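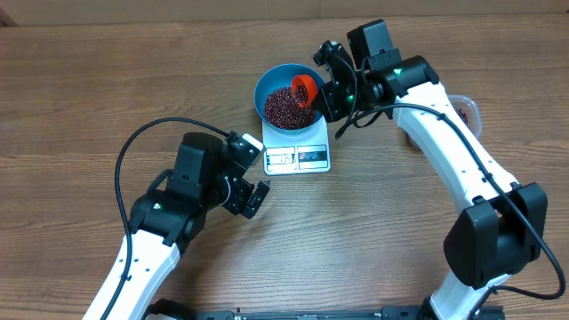
The Lane at Tenetti: Notes on Selling a House with Shared Access

Readers of this page have asked on several occasions for an account of the sale of the house at Tenetti, which was completed in September. I have delayed writing it until the final papers were returned to me. They have now been received and filed, and I am in a position to set out the matter in the order in which it occurred. The account concerns the access lane almost exclusively. The house itself gave very little trouble.

The property stands on the upper side of Flornach, past the old dairy, on the parcel registered under number 3378. It comprises a house on two floors, a walled yard, a woodshed and a strip of orchard that descends toward the stream. My late aunt purchased it when the upper side of Flornach was considered remote. It passed to me with its contents, its tools and a metal cash box holding most of the documents relating to it. I say most. The exception will be discussed below.

The house is reached from the public road by an unpaved lane measuring 315 meters from the road to the yard gate. The first part of the lane crosses land belonging to the Karabulut farm. The remainder lies on parcel 3378. It was always understood in the family that my aunt had the right to pass over the Karabulut portion on foot and by vehicle, and the farm had always behaved in accordance with that understanding. Deliveries came and went. The fuel truck turned in the yard every autumn. I used the lane throughout my childhood and never heard it questioned.

An understanding is of limited use to a purchaser's lawyer, as I was shortly to learn.

The property was placed with Nurhan Gökçe, whose office handles the greater part of the sales in the district. Ms. Gökçe visited in the morning, measured the rooms, and asked to see the deeds before she had asked to see the kitchen. I considered this abrupt at the time. I now recommend it as a means of judging an agent. She read through the contents of the cash box at the dining table and informed me that the deed described a right of passage "as presently exercised," without stating a width, without stating whether vehicles were included, and with reference to an annexed plan that was not in the box.

She advised that the listing should be held back until the plan had been found or replaced. I did not follow this advice. The weather was good, the orchard was in blossom, and I wished the photographs to be taken while it remained so. The listing went out within the week and described the access as a private lane. Ms. Gökçe recorded her reservations in a letter, a copy of which I have kept with the other papers as a corrective to my own confidence.

An offer was received from a couple relocating from the coast. It was a fair offer and I accepted it. Their lawyer wrote soon afterward with a list of inquiries, of which the fourth concerned the lane. She requested the annexed plan, confirmation of the width, confirmation that construction vehicles could pass, and a statement of who was responsible for maintenance. I was able to supply none of these. The purchasers intended to rebuild the woodshed as a studio, and their lender would not proceed on a property that could not be shown to be reachable by truck. The offer was not withdrawn. It was suspended, and it remained suspended for 6 months.

I will describe how the time was spent, as it may assist others in a similar position.

The search for the plan occupied the first part of it. The land registry held the deed but had no record of an annex. The notary who had drawn up the deed had long since retired, and his files had been transferred to a successor and afterward to an archive with limited opening hours. I submitted the request form twice, the first having been returned for want of a signature on the second page. The archive eventually produced the file. It contained the deed, a receipt, correspondence about a boundary hedge, and a cover sheet on which the words "plan to follow" had been written in pencil. I have concluded that the plan did not follow.

It was then necessary to create the missing record. For this purpose I engaged the surveying firm Trastik, on Ms. Gökçe's recommendation. Their surveyor, Ertuğrul Oral, walked the lane with me from the road to the gate before unpacking any equipment and put questions to me that I had not considered. He asked where the lane had run before the culvert was laid, whether the verge had been mown by us or by the farm, and whether the gatepost at the bend had ever been moved. The gatepost had been moved. I remembered my uncle resetting it after a trailer had struck it, and I remembered that he had set it a little farther in, on our side, to ease the turn. Mr. Oral wrote this down with evident satisfaction.

His drawing showed that the lane as driven departed from the lane as registered at the bend, where it passed for a short distance over a corner of the Karabulut pasture that no document mentioned. In other words, the family had for many years been driving over land to which the right of passage, however generously it was read, did not extend.

I had been dreading the conversation with the farm, and I acknowledge that I postponed it for longer than was reasonable. I had composed several letters, each more elaborate than the last. Ms. Gökçe read one of them and suggested that I telephone. The Karabulut family received me in their kitchen in the early evening, after milking. They had known about the bend. They had assumed that we knew about it also, and had thought it impolite to raise the subject with my aunt.

Their own concerns were practical and, in my view, entirely justified. They wished the lane to be kept passable for their cattle in spring. They wished the gate at the bend to be closed after use, a courtesy that certain of our summer guests had neglected. They wished to have it in writing that heavy trucks would not use the lane when the ground was saturated, as a previous delivery had left ruts that held water until the following year. They asked for a contribution of 1000 euros toward gravel. I agreed to all of it before I had finished my tea.

The agreement was drawn up by the purchasers' lawyer and reviewed by mine. It states the width of the lane, confirms passage on foot and by vehicle of any ordinary kind, includes the corner of pasture at the bend, and divides the cost of maintenance equally. Mr. Oral's drawing is annexed to it. I asked to see the drawing physically attached before I signed, and the clerk was good enough to indulge me. The document was entered in the registry against both titles, so that it will bind later owners of the farm as well as later owners of the house.

The purchasers, who had shown considerable patience, completed shortly afterward at the price originally agreed. I had expected a request for a reduction and would have granted one. I left them the orchard ladder, the key to the stream gate and a page of instructions for the boiler.

Several readers have written to say that they are preparing to sell rural property of their own, and I offer the following points for their consideration. They reflect my experience in one district and do not replace the advice of a qualified person.

Read the deed in full before engaging an agent. Where it refers to a plan, schedule or annex, confirm that you hold it.

Walk the access with the deed in hand and compare what is written with what is used. Hedges, ditches and gateposts are moved for sensible reasons and the movement is seldom recorded.

Speak to the neighboring owner early and in person. The lawyers may follow.

Ask how the access will be used by the next owner. A lane that is adequate for a household car may be inadequate for a concrete truck, and the lender will inquire.

Allow for the cost of a survey. Mine was the most useful expense of the entire sale, and I would place it ahead of the repainting of the shutters, on which I spent a good deal more.

I have been asked whether I regret the sale. I visited Flornach once after completion to deliver a box of spare roof tiles that had been stored at my own address. The new owners had put down fresh gravel as far as the culvert, and the gate at the bend was shut. I opened it, drove through, and got out again to close it behind me.

A further entry on the contents of the cash box, including the correspondence about the boundary hedge, is in preparation. Those who have sent questions regarding archive request forms will find that the second page must be signed as well as the first.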